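Wonalham Hand and Controller Comparison
Interim report, second reporting period
Covers work packages 2 and 3. Work package 1 was reported in November.

1. Status

Work package 2 (hand comparison on the bench) is complete. Work package 3 (hand and controller comparison on the humanoid, household storage tasks) is under way and is behind the plan by three weeks. The delay comes from the wrist adapter for the second hand, which had to be remade after the bolt circle on the first version did not match the drawing. No change to the end date is requested.

2. Equipment

Two hands are under comparison. The Drirkine hand is a five-finger unit with tendon drive. The Kuvisar hand is a linkage design with fewer active joints and a stiffer thumb. Both are mounted through the same wrist interface, and the arm is not recalibrated between hands beyond the tool offset.

Two controllers are used. Controller A is position control with a fixed closing profile. Controller B adds a current limit on each finger and holds the last commanded force after contact. Dönmez supplied the driver for controller B and has provided two updates in this period. The second update removed a start-up fault in which the thumb moved before the arm had reported ready.

3. Work package 2: bench results

The bench series consisted of 590 grasps across both hands and both controllers. Objects were apples, a drinking glass, a flat box and a soft bag of rice. The arm was clamped and the object was placed by hand on a marked position.

Failed grasps by configuration:

Drirkine, controller A: 21
Drirkine, controller B: 9
Kuvisar, controller A: 17
Kuvisar, controller B: 12

Most Drirkine failures under controller A were on the glass, where the fingers closed before the thumb was in opposition. Changing the closing order removed part of the problem but slowed the grasp. The Kuvisar hand had fewer failures on the glass and more on the flat box – the fingertips are too thick to get under the edge.

Finger temperature was logged during the longer runs. The Drirkine motors reached their warning level in two runs with controller A and in none with controller B. The Kuvisar hand has no temperature sensor at the finger, so a direct comparison is not possible. A surface probe was considered and dropped, as it would have changed the contact.

4. Work package 3: tasks on the humanoid

The storage task was selected as the main test. It combines a high reach, a confined target volume and an object that rolls when released badly. Apples are moved between a basket on the desk and the top compartment of a refrigerator. The robot stands for the whole task and the free arm is held down at the side.

The plan calls for 212 trials per configuration. At the time of writing, the first configuration is complete and the second has reached 185. The remaining two will follow once the adapter has passed its load check.

Three issues have been recorded so far.

The first is clearance. With the arm raised, the back of the hand comes close to the upper wall of the compartment, and the planner rejects a number of wrist angles that would otherwise be good for release. The approach has been limited to a narrower set of angles. This gives repeatable motion but makes the comparison less general than was proposed. 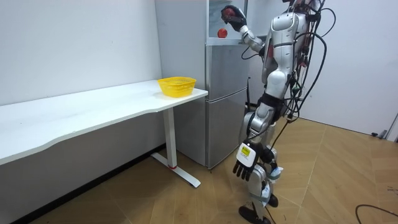 The second is release. Under controller A the fingers open at one speed, and the apple tends to follow the last finger to let go. Under controller B the opening can be staged, and the apple stays closer to the intended position. Placement error is measured from the wrist camera after the hand has withdrawn. The figures will be given in the final report, when all four configurations can be shown side by side.

The third is cabling. The robot is run on external power and wired communication for this work package, and cable drag on the arm side produces a small offset at full reach. It was measured with the hand unloaded and is now corrected in software. The correction has to be repeated whenever the cables are re-routed, and a check has been added to the morning start-up list.

5. Deviations from plan

The original proposal included a third hand. The supplier withdrew it before delivery and no substitute is planned. The funds set aside for it, less the cost of the new adapter, remain unspent. Approval is requested to move them to spare tendons and fingertip pads for the Drirkine hand. Tendon wear is higher than expected: one set lasted 194 grasps before the index finger lost travel.

6. Next period

Complete the second configuration and exchange the hand.
Run the load check on the new adapter.
Run configurations three and four.
Repeat 20 trials of the first configuration at the end, as a check on drift.
Deliver the trial logs and the controller settings to Wonalham with the final report.

The decision on the spare parts budget is needed before the hand exchange. Delivery of tendons takes four weeks from order.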